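Nov 10, 2024

# Please let the long film be long

Last month I went to see *Grondetti*, which is a film of 151 minutes, and in the row behind me a man said to his wife, before it started, "It could have been ninety." He had not seen one minute of it yet. I think about this sentence more than I think about some films.

I want to defend the long film, and the slow film also, although they are not the same thing. There are very short films which are slow and very long ones which run like a train. But people put them together in one bag and complain about the bag.

When I was younger I complained too. I learned English mostly from films, with a notebook on my knees, and a long film meant more pages of words I had to look up. I liked films of 100 minutes with car chases, where people say "Go, go, go!" and I did not need the dictionary. So I understand the man in the row behind me. It is work to sit still and it is work to listen.

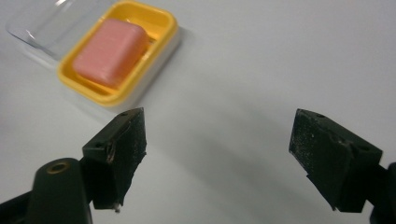
What changed my mind was *Trestow*. For the first hour almost nothing happens. A woman comes back to her mother's house, she cleans the kitchen, she answers the telephone and says that she will call back later. I was angry at this film until the moment when she finally does call back. It is a short conversation and I cried in it, and I am sure I would not have cried if the director had brought me there in ten minutes. I had waited together with her. The waiting was the thing I paid for, even if I did not know it at the ticket desk.

A friend told me that this is manipulation. Maybe. All films manipulate us, and I prefer the one which takes its time and lets me see how it is done.

I should be fair to the other side. There are films which are long only from vanity. *Bokodine* is one of them for me. It has 2 endings, and after the first one half of our theater was already putting on their coats. The second ending explains the first ending, as if we were children. I don't say that it should be cut because of the clock. It should be cut because the director did not trust us, and this would be a problem also in a film of one hour.

So my complaint is with the word "too." Too long for what? For the last bus, I accept. For the babysitter, I accept this also. But very often the person means too long for the telephone, which has been silent in the pocket and begins to feel heavy. At home it is worse. I have watched films at home in four pieces, with soup between, and later I told people that I had seen them. I don't think I had.

I read reviews on a website where the users give stars, and under *Wattanapong* there were 1348 of them when I looked. I did not read them all, of course. On the first page the same words came back again and again: drags, needs an editor, fell asleep. Very few of these people wrote what the film was about. It is about a ferry worker who doesn't want to retire, and the long crossings over the river are how we learn why he doesn't want it. If you take out the crossings, there remains a man who argues with his boss.

I don't ask that everybody loves this kind of film. My own sister doesn't, and she has better taste than I have in most things — music, curtains, husbands. I only ask that we stop to speak about length as if it is a mistake that somebody forgot to correct. An editor sat in a room for months and decided that the shot stays. We can disagree with this decision, but first we should look at the shot until it is over.

The man behind me stayed for all of *Grondetti*, by the way. He stayed for the credits too. I didn't hear what he said to his wife after, and I was too shy to turn around and ask him.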